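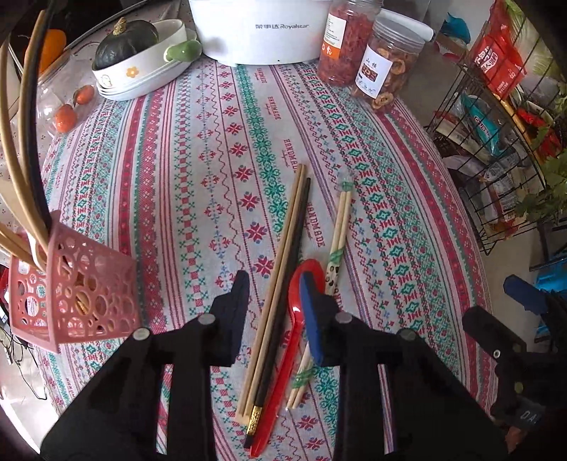 Minutes, demonstration planning, Karnance site, March

Present: Elin James (chair), Laine Avotiņš (minutes), two from Brundell, one from Jaunzems.

1. Previous minutes
Accepted. Burnov has still not returned the floor plan.

2. Open day program
Utensil sorting stays as the main table task: chopsticks and a spoon picked up with the hand-held grippers and placed in the perforated basket. Brundell asked for a second object set. Deferred.
Each visitor group gets 40 minutes, including 3 tries per person. First group enters at 10:00.

3. Grippers
L. Avotiņš reported 534 logged picks to date. Thin items lying side by side remain the main source of failed grasps. Finger pads to be checked before the visit. Jaunzems to bring spare pads.

4. Attendance
More than 200 registered. E. James to close registration at noon on the day before.

5. Actions
EJ: floor plan, registration.
LA: pad check, log export to Brundell.
Jaunzems: spare pads.

Meeting closed 3:40 p.m.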